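Dravell 菜谱用时集

数据说明与使用须知
维护：Edith Flores、Baldur Hviid
最近修订：2024年7月8日

概要

菜谱上写的时间可信吗？我们的看法是大多不可信，但“大多”到底是多大，在整理这份数据之前谁也说不清，整理之后也只说清了一部分。

Dravell 收录 1,000 份家常菜谱，每份都在标题、导语或信息栏里声称全部做完不超过 30 分钟。其中 586 份由真人在家庭厨房里按原文做过一遍，并留下分段计时。剩下的只有文本标注，没有实测。请务必分清这两部分，下文会反复提到，原因是上一版发布之后，几乎每一个引用它的人都把两部分混在一起用了。

如果你来这里是想找一个“菜谱平均少报多少时间”的数字，好放进文章标题，那么这份数据给不了你。我们算过，算出来之后觉得它没有意义，所以没有放进说明里。理由见“已知问题”一节。

数据里有什么

压缩包解开后有四个表格文件和一个说明文件夹。

recipes.csv，菜谱主表，每行一份菜谱。
steps.csv，步骤表，每行一个步骤，按原文切分。
timings.csv，实测表，只覆盖做过实测的那 586 份。
claims.csv，时间声明表，记录原文中每一处提到时间的措辞。
notes 文件夹，实测者的手写记录转录，格式不统一，错别字保留。

菜谱原文不在包内。版权归原作者，我们只保存了改写后的步骤摘要、时间措辞的短引文和来源编号。想核对原文的人可以凭来源编号自己去查。要提醒一句，有些页面已经改过，时间也跟着改了，改动前后的版本我们未必都有。

菜谱来自哪里

主要来源有三处：Hedegaard 家庭烹饪站的公开栏目、Malou Briem 收藏的旧杂志剪页，以及几本社区合编的小册子。三处的风格差得很远。Hedegaard 的菜谱有固定模板，准备时间和烹饪时间分两栏填写，看起来很严谨。旧杂志只在标题里喊一声“半小时上桌”，正文里一个时间都没有。小册子最随意，有一份写着“趁孩子洗澡的工夫就能做好”，我们按编辑注释里给出的时长录入，心里并不踏实。

我们原先以为模板化的来源会更准。看过实测数据之后，这个想法站不住。填了两栏的菜谱，常常是把总数先定成一个好看的值，再倒推着分给两栏。证据不算铁，但有一个现象很难用别的理由解释：准备时间几乎总是五的倍数，而且不管要不要切三颗洋葱，数值都差不多。

挑选标准很简单，原文声称不超过 30 分钟，食材在普通超市能买到，不需要隔夜处理。最后一条执行得不彻底。有几份写着“使用前一晚泡好的豆子”，编辑组为此吵过，结论是收进来，并在 hidden_prep 字段里标出。理由是读者照样会在菜谱合集里碰到它们，照样会以为今天晚上就能吃上。

藏起来的时间

整份数据里最值得看的是 hidden_prep 字段。1,000 份菜谱中有 694 份在食材清单里写了已经加工过的食材：“洋葱一个，切细丁”“熟鸡胸肉两块，撕成丝”“土豆，煮熟放凉”。这些加工在步骤里不再出现，也不计入声明的时间。

写菜谱的人会说这是惯例，大家都懂。我们对“大家都懂”这句话存疑。做实测的人里有几位很少下厨，他们的反应相当一致：照着步骤开始，到第二步才发现需要一碗已经切好的东西，于是关火，回头去切。计时表上这一段被记为 interrupt，也就是中断。常下厨的人会先把清单从头看到尾，中断少得多，但切菜的时间一分也没少花，只是挪到了前面。

放凉是另一个黑洞。“放至室温”四个字在数据里出现得很频繁，给出时长的极少。沥水也是。“沥干”是要沥到什么程度？叶菜洗完放在沥水篮里，抖两下算沥干，晾到叶面没有水珠也算沥干，两种做法之间的差距足够把一份沙拉从快手菜变成慢菜。标注时我们把这类措辞归为 passive_unspecified，意思是需要等待，但原文没说等多久。
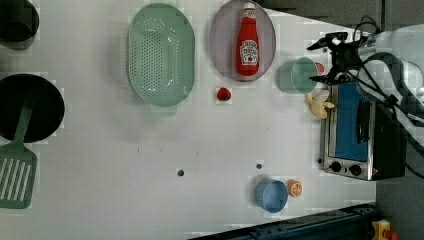 图 1　薄荷绿的多孔沥水篮；左侧的黑色平底锅上斜放着一把同为薄荷绿的漏铲。

另外还有烧水。大量意面和焯水类菜谱从“将面放入沸水中”写起，水是怎么沸的，作者不管。一大锅水在家用灶上烧开要多久，取决于锅、灶、水量和起始水温，没有统一的答案，但肯定不是零。我们把烧水单独列为 boil_wait，方便愿意替作者辩护的人把它减掉再算。减掉之后，不少菜谱仍然超时。

实测怎么做的

实测由 Hanne Dalsgaard 统筹，场地一部分是参与者自家的厨房，一部分是 Gundell 烹饪教室的空闲时段。每份菜谱只做一遍，由一个人做，按原文顺序进行，不许事先练习，允许提前通读一遍。

计时规则如下。

从拿出第一样食材时开始，到菜装进可以端上桌的容器时结束。
找调料、找工具的时间计入。
接电话、应门的时间扣除，但须在备注里写明。
洗菜计入，洗碗不计入，做菜途中为了腾出锅具而洗的计入。
烤箱预热与其他步骤并行时，只计等待的净时间。
尝过之后觉得没熟、继续加热的时间计入，并标为 extra_heat。

最后一条引来的争议最多。有人认为熟不熟是主观判断，不该算到菜谱头上。我们同意它是主观的，也因此单独开了字段。但如果一份菜谱写着“煎至金黄，三分钟”，三分钟到了还是白的，我们很难想象有哪位读者会照样端上桌。以措辞里的状态为准还是以分钟数为准，原文自己就没有说清。

只做一遍是这份数据最大的软肋。同一个人第二次做同一道菜总会快一些，这一点不需要数据来证明。菜谱作者往往做过很多遍，他们报的时间也许对他们自己来说是真话。所以严格地讲，timings.csv 衡量的是一个陌生人第一次做这道菜要多久。我们认为这恰好是读者关心的事，可你要是想拿它说明作者撒谎，证据不够。

主要字段

recipe_id：菜谱编号。编号有跳号，是删除重复条目留下的，不影响使用。

source_type：来源类型，取值为 site、magazine、booklet。分别对应网站、杂志和小册子。

claimed_total：声明的总时间，单位分钟。原文只写“半小时”的录为 30，原文写“半小时不到”的也录为 30，另在 claim_wording 里保留原话。把“不到”录成什么数值都是瞎猜，所以没有猜。

claimed_prep 与 claimed_cook：准备时间和烹饪时间。很多为空。空值表示原文没写，不要填零，上一版有使用者填了零，得出了一个十分漂亮也十分错误的结论。

hidden_prep：食材清单里是否藏有加工步骤，真或假。

hidden_prep_type：藏了哪一类，切配、预煮、解冻、浸泡、放凉、其他。可多选，用竖线分隔。

boil_wait：实测中等水开的净时间，仅实测部分有。

passive_unspecified：是否存在未写明时长的等待。

measured_total：实测总时间，单位分钟，保留一位小数。小数点后那一位看看就好，计时者按表的反应没有那么准。

interrupt：因未预料到的准备工作而停下的次数。

extra_heat：超出原文时长继续加热的时间。

cook_level：实测者自评的下厨频率，分为很少、有时、经常。自评都偏谦虚或偏自信，我们没有校正。

stove_type：灶具类型，燃气、电陶、电磁。少数为空，当时忘了记。

servings_stated：原文标明的份数。份数和时间的关系比想象中乱，有些页面可以一键把两人份换成六人份，食材跟着翻倍，时间纹丝不动。

wording_confidence：标注者对时间措辞理解的把握程度，分为低、中、高。

标注过程

文本标注用 Cliser 完成，由 Malou Frandsen 和 Malou Briem 各做一遍，不一致的地方交给 Baldur Hviid 裁定。两位标注者同名，早期的日志里只写了名字没写姓，有一批记录分不清是谁标的，annotator 字段在那一批里填的是 M。很抱歉，补不回来了。

分歧集中在两个地方。一是“同时”。原文写“同时准备酱汁”，究竟能不能同时，要看前一步需不需要人守着。煮面可以，炒糖色不行。Frandsen 倾向于相信原文，Briem 倾向于不信，Hviid 裁定时多半站在 Briem 一边。这意味着 parallel_ok 字段带有裁定者的偏见，喜欢乐观估计的人应该使用 parallel_ok_raw，那里保留了两人各自的原始判断。

二是“调味”。有的菜谱最后一步只有两个字，调味。有人认为几秒钟就够，有人做过之后知道，一锅汤从淡到对味，来回尝几次，几分钟就没了。我们没有给调味单独估时，实测部分自然包含在总时间里，文本部分就当它不花时间。这样做偏袒了菜谱，我们知道。

一致率没有公布。算是算了，数值也不难看，但大部分一致来自毫无悬念的条目，比如“烤二十分钟”标成二十。把这种条目算进去得到的高一致率，说明不了疑难条目标得好不好，而疑难条目本身又是我们自己挑出来的。想自己算的人，原始标注都在包里。

已知问题

以下按我们认为的严重程度排列，前面的更严重。

第一，实测的 586 份不是随机抽取的。一开始打算随机，后来参与者会挑自己想吃的做，统筹的人没有拦住。结果是甜点偏多，内脏和整鱼偏少，需要油炸的几乎没人愿意碰。所以不能用实测部分的超时比例去推断全部 1,000 份。Edith Flores 曾经写过一段加权校正的代码，放在 notes 里，她本人现在不建议使用，因为权重依据的菜式分类太粗，校正完之后只是换了一种偏法。

第二，入选标准本身有问题。我们只收声称在半小时以内的菜谱，而这类菜谱最有动机把时间往短里写。拿这份数据去评价所有菜谱的诚实程度，等于只在考试最后一分钟交卷的人里面调查谁做题慢。声称需要一小时或更久的菜谱可能报得很准，也可能同样离谱，我们没有查过，请不要替我们说。

第三，参与者知道自己在计时。有人因此加快，有人因为怕出错而变慢，备注里两种情况都有人承认。没有办法在不告诉对方的情况下给人计时做饭，至少我们没有想出来。

第四，厨房差别极大。Gundell 教室的工作台宽敞，刀是磨过的，抽屉上贴着标签。家里的厨房什么样都有。我们试着比较过两类场地，差异方向和预期相反，教室里反而稍慢，翻看备注才明白，多数人不熟悉别人的厨房，找东西花了时间。样本不足以支持更进一步的说法，kitchen_type 字段供参考。

第五，做出来好不好吃，没有记录。这是有意的。评味道会引出另一堆争论，而且会影响计时者什么时候停手。但它留下一个漏洞：有人匆匆收尾，菜是端上来了，味道如何不得而知。extra_heat 为零的条目里，也许混着几份不太该下咽的东西。

第六，杂志剪页的年代跨度大。旧菜谱里“一包”的分量和现在不同，有的食材如今买回来就是洗净切好的，当年不是。使用者若要讨论今天的做饭时间，应该把 magazine 类单独看待。

为什么不给平均值

经常有人来信问，总可以给一个平均超时多少分钟吧。我们的回答一直没变。

超时的分布拖着一条很长的尾巴。大部分菜谱超得不多，少数超得惊人，后者几乎全是藏了预煮或放凉的。平均值被这条尾巴拉高，拿去描述一份普通的炒饭并不公道；换成中位数，又把尾巴整个藏了起来，而读者恰恰是在尾巴上吃亏的。再加上第一条里说的抽样问题，任何一个单独的数字都会被当成它不是的东西来引用。

去年 11 月有一篇通讯稿从我们的旧版里自行算出一个倍数，随后被到处转载。那个倍数用到了填零的空值，声明时间也被重复扣了一次。我们写信要求更正，对方在文末加了一行小字。转载的版本都没有那行小字。

所以这一版索性不附任何汇总统计，也不附图表。要用，请自己读字段说明，自己算，并在文中写明你用了哪一部分。

适合做什么，不适合做什么

适合拿来研究时间措辞，比如“片刻”“少许时间”“稍等”在实际操作中对应怎样的时长范围。claims.csv 和 timings.csv 用 step_id 连接即可，注意并非每个步骤都有对应的实测。

适合给菜谱编辑当检查表。食材清单里凡是带了“切好”“煮熟”“放凉”的，至少应当在时间栏里提一句。有一位编辑告诉我们，她照着 hidden_prep_type 的分类过了一遍自家的存稿，改掉的比保留的多。我们没有核实过她的说法。

适合做文本切分、步骤依赖关系之类的练习。数据不大，错误不少，用来检验方法能不能经受脏数据倒是合适。

不适合训练任何打算向用户承诺“几点开饭”的程序。只有一遍的实测，配上自选的菜式，撑不起这种承诺。已经有人这样做过，界面做得不错，我们试着照它的预测请客，客人等了很久。

不适合用来给来源排名。三类来源的菜式构成不同，没有可比性。如果你在别处看到以 Dravell 名义发布的排名，那与我们无关。

也不适合营养、食品安全或能耗方面的研究。我们没有记录中心温度，没有记录火力，标着“熟”的只是做菜的人觉得熟了。

几个读起来别扭的条目

为了省去来信，先把常被当作错误上报的几种情况列在前面。

实测时间短于声明时间。确实有，不是录反了。多为冷盘和鸡蛋类，作者可能把冷藏或摆盘算了进去，也可能就是写得保守。我们很高兴看到它们，尽管它们对本项目的立场没什么帮助。

步骤数为一。有一份小册子把整道炖菜写成一句话，中间十几个逗号。steps.csv 按句号切分，所以只有一步。试过按逗号切，别的菜谱全乱了，于是作罢。

声明的准备时间与烹饪时间相加不等于总时间。原文如此。网站模板允许三个值分别填写，没有校验。这类条目我们原样保留，在 sum_mismatch 里标为真。

同一道菜出现两次，时间不同。来源不同，算两份。也有同一来源的，那是作者后来重发过，标题多了“超简单”三个字，步骤没变，时间短了一截。两份都留着，请各位自行体会。

interrupt 次数高得离谱。有一位实测者把每次回头看菜谱都记作中断，发现时已经做完好几份。涉及的条目在 timing_flag 里标为 over_reported，做中断分析时应当剔除，总时间不受影响。
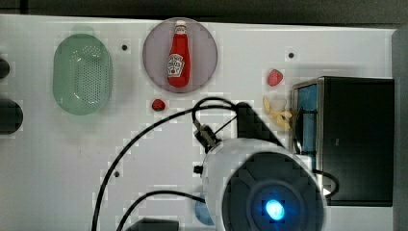 菜谱里的“准备时间”到底包不包括洗菜和切菜？
各来源没有统一的定义，多数情况下只包括步骤里写出来的那部分；食材清单中注明“切丁”“煮熟”的加工通常没有算进去，可以用 hidden_prep 字段查到具体是哪些菜谱。

使用示例

文字描述即可，代码见 notes 文件夹。

想看藏起来的准备工作与超时之间的关系，先从 recipes.csv 取出有实测的条目，用 recipe_id 与 timings.csv 连接，剔除 claimed_total 来自模糊措辞的条目，即 wording_confidence 为低的那些，再按 hidden_prep_type 分组。分组之后有几类条目很少，解冻和浸泡尤其少，不要给它们画误差线然后假装看出了什么。

想比较下厨频率的影响，请记住菜式是实测者自己挑的。经常下厨的人挑了更复杂的菜，很少下厨的人挑了炒蛋。直接比较会得出“经验越多做得越慢”的结论，这句话已经被人当真写进过一份作业里。稍微像样一点的做法是控制步骤数和食材数，但也只是稍微。

想替菜谱作者说话，可以从 measured_total 里依次减去 boil_wait、extra_heat 和找工具的时间，看看还剩多少超出。我们鼓励这种算法。批评别人少报时间的人，理应先把对方能找的理由全部算进去。

版本变动

本版相对上一版有如下变动。

补录了一批实测，实测总数为 586 份。
claims.csv 新增 claim_wording，保留原话。
删除若干重复菜谱，另补入等量新条目，总数维持 1,000 不变。
hidden_prep 由两位标注者重新过了一遍，标为真的现为 694 份。上一版偏少，主要漏掉了“熟米饭”一类。隔夜饭从哪里来，旧版没有人追问。
stove_type 中的拼写统一。
去掉了汇总统计文件。

还有一件没有做成的事：我们本想对一小部分菜谱做第二遍、第三遍实测，看看熟练之后能快多少。愿意做同一道菜三遍的人比预想的难找，做到第二遍时大家已经开始自行改良步骤，计时失去了可比性。残缺的记录放在 notes 里，文件名带 repeat，不建议分析，好奇可以翻。

许可与引用

标注、实测记录及说明文字可自由使用、修改和再分发，须注明来源与版本。短引文仅供研究引用，完整菜谱请向原出处索取授权，我们没有权利替他们答应。

引用时请写明 Dravell 菜谱用时集、所用版本，以及使用的是文本部分、实测部分还是两者合并。最后这一项不是客套，缺了它，别人没法判断你的结论能不能信。

勘误与联系

发现错误请在项目页面提交，附上 recipe_id 和你认为正确的值，最好再附上依据。“我做这道菜只用了十五分钟”不构成依据，这样的来信我们收到很多，其中一些人后来应邀计了时，又来信撤回了。确实更快的也有，已经记在 notes 里，署了本人同意公开的称呼。

数据方面的问题找 Edith Flores，标注裁定方面的问题找 Baldur Hviid，实测流程和计时表格找 Hanne Dalsgaard。计时表格可以直接打印，想在自家厨房再做一轮的人尽管拿去，做之前请先把“计时规则”读完，尤其是洗锅那一条。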